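Wollau timber finishing works, open day, May

Entry was by the north gate from 9 am. Agnes Mackay led the first group through the kiln shed, where boards are dried in 2 chambers and stacked on spacers before grading. Each chamber is vented by hand, and moisture readings are logged on paper at the door.

The sanding line takes boards up to 1097 mm wide. Dust extraction was running at low speed for the visit - normal output is 200 boards a shift. Colour matching is done under daylight lamps in the Pinier room, against a rack of 100 stain samples.

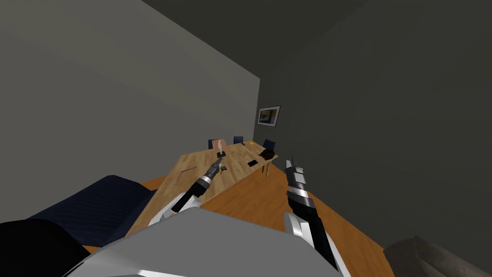 Rendered interior: light tan grained table top, orange-brown wooden floor, gray walls.

Parking at the Nedstead end was full by mid-morning.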